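How do I find out if a protest march has a permit (and does it matter)?

posted in Local Government & Civic Stuff

osier_641

There's a march planned in Penry next month over the closing of the night bus line. I want to go. My brother-in-law, who has never marched for anything except a sandwich, says that if the organizers didn't get a permit then everyone who shows up can be arrested. The flyer says "meet at the fountain, 2 p.m." and nothing else. No group name, no phone number, just a drawing of a bus looking sad.

I called city hall and got transferred until I was back with the person who answered in the first place. She was nice about it both times.

Is there some list I can look at? And if there's no permit, do I stay home?

Gralletia

Depends on the city, but in most places in the US you don't need a permit to walk on the sidewalk with a sign, as long as you leave room for people to get by and obey the traffic lights. Permits come in when you want to close a street, set up a stage, use big speakers, or hold a large gathering in certain parks. Our town draws the line at 50 people for the main park. Yours may have a different number or no number at all.

Where to look: try the clerk's office first, then whoever handles "special events." That might be parks, might be police, might be a form on a website last updated when the mayor had hair. Ask for "parade and assembly permits" in those words. If they won't tell you over the phone, put in a public records request, but do it now -- ours took 30 days in February and the march was long over.

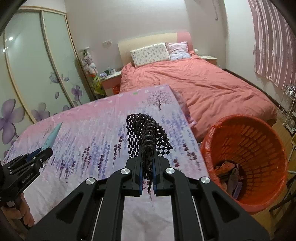
Braid on its mesh strip, pink sheet underneath.

As for being arrested just for turning up, your brother-in-law is partly right, which must be a nice change for him. Police can order a crowd out of the street if there's no permit to be there. Normally they're supposed to tell you to leave and give you a way out before they start arresting anyone. If you hear that order, go. You can argue about it later with a lawyer and a chair.

Mindosance

just go. I've been to loads of these and never once saw a permit

osier_641

Thanks, Gralletia. The magic words worked. It's the parks office, second floor, and they have a binder. The march is in it, sidewalk only, with the fountain booked until 4. I've told my brother-in-law and he now says the binder could be wrong.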